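Feb 14, 2023

Second viewing at Casulitz. I left the flat early and was at Wernness before ten, which gave me time to buy a coffee and drink it in the car at the bottom of the lane. It had rained in the night and the lane was running with water on the left side, all the way down from the gate. I made a note to ask who looks after the drain.

Maham Shaikh from Rees was already there with the keys. She had put the lights on and opened a couple of the upstairs windows, so it smelled less shut up than last time. She left me to go round by myself for the first half hour, which I was glad of. On the first viewing I spent the whole time listening and came home unable to remember where the airing cupboard was. It is on the landing, opposite the bathroom, and it is a decent size.

The particulars say 2,532 square feet. I had my doubts, so I took the tape and measured the main rooms. The sitting room and dining room match the floor plan. The small bedroom at the back comes out a little under, but I think they have measured into the window recess. Not worth arguing over. The kitchen is bigger than I remembered, long and rather dark at the far end where the pantry door is. It would take our table without trouble, and the dresser could go on the wall by the passage if the radiator was moved.

Things I had missed before: there is no socket at all on the north side of the sitting room. The back stairs have been boxed in at the bottom and you can only get to them through the boot room. The window seat on the half landing lifts up and there is a good dry space under it, with old curtain rings and a tin of paint in it. The bath is cast iron and chipped at the tap end. The front door sticks unless you lift it by the handle as you pull.

The damp patch in the dining room is still there and is no smaller. Maham says the owners had the gutter above it repaired before Christmas and that the wall needs a summer to dry out. That may be so. The plaster is soft when you press it, low down, and the skirting has come away slightly. I would want our own surveyor to look before we said any figure out loud, and I told her that.
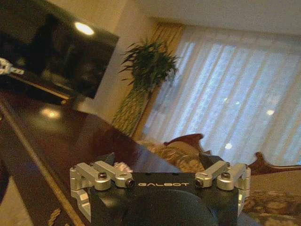 GALBOT in white letters on black.

The boiler is a Dolteck, in the outhouse by the back door. Maham had the service book this time. It was fitted 11 years ago and has been serviced most years, with a gap in the middle that she could not explain. It came on when she turned up the thermostat and the hall radiator got warm fairly quickly, though the one in the top bedroom stayed cold the whole time I was there. It may only need bleeding. The oil tank stands behind the outhouse on a concrete base and looks sound, with a bit of moss on the lid.

I walked the garden after that. The orchard is wetter than it looked in January and my boots went in over the toes near the bottom hedge. Several of the apple trees want a hard prune, and one is leaning on the fence. There were snowdrops all along the bank under the kitchen window and a few crocuses starting. The greenhouse has lost some panes on the west side but the frame is good and the vine inside is alive, or it was when I scratched the bark with my thumbnail. The wall at the end of the vegetable beds belongs to next door. The hedge belongs to the house. I wrote both down before I forgot.

Maham told me another couple have been round and that they are coming back at the end of February. I took that for what it was. She was straight enough about the rest. The owners want to be out by the summer, they are not in a chain, and they would leave the curtains and the range. She thinks the price has a little room in it – not a lot.

I drove home by the top road to time it. It took 27 minutes to the station, with one tractor. The bottom road is shorter on the map but I got behind the school bus on it last time, so there may not be much in it. Parking at the station was nearly full by the time I passed, and I should find out what a season ticket costs.

Soup for lunch, then I sat down with the sums. If we sell the flat for what we hope, we can manage it and still have something left for the dining room wall and the wiring. If we sell for less, the wiring waits. I rang J. at work and read him the list. He asked about the stairs and whether the cellar was dry, and I had to say I hadn't gone down. The light was not working and I had left the torch in the car. So that will have to be done next time, and he wants to come with me for it.

Emailed Rees at four to ask for a third viewing, the name of the firm that did the gutter, and whether the drain in the lane is the council's. Also asked whether the garden bench stays.

J. came home with tulips. We had fish pie and spent most of the evening moving paper furniture round the floor plan. He wants the small bedroom for his desk. I still think the desk should go on the landing. Bed at half past ten, rain again.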